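Visit to the Irard residential training centre, Cotport

Members of the Betancur housing study group visited the Irard centre at Cotport on September 26, 2023. The group was received by Radymyr Onyshchenko, head of domestic services, who gave a short account of the building and its recent refurbishment. The centre has 29 study bedrooms and took in its first residents in May.

Each floor has a shared kitchen, fitted out to the same plan and used by residents for breakfast and light meals. The main evening meal is served in the dining hall, which seats 80. 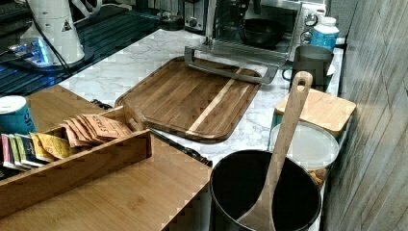
Storage was the subject on which members had most questions. Residents keep dry goods in their own lockers, while items for general use remain on the worktops. Tea is kept in a divided bamboo box, with the packets standing upright in rows, and members thought this easier to keep in order than a drawer. It was noted that the large cutting board and the toaster oven between them take up much of the marble-patterned counter, and the group asked whether a deeper worktop had been considered. Mr Onyshchenko replied that it had, but that the width of the passage did not allow it.

The visit ended in the laundry and linen store. A second visit, to the Flarnurden annexe, will be arranged once building work there is complete.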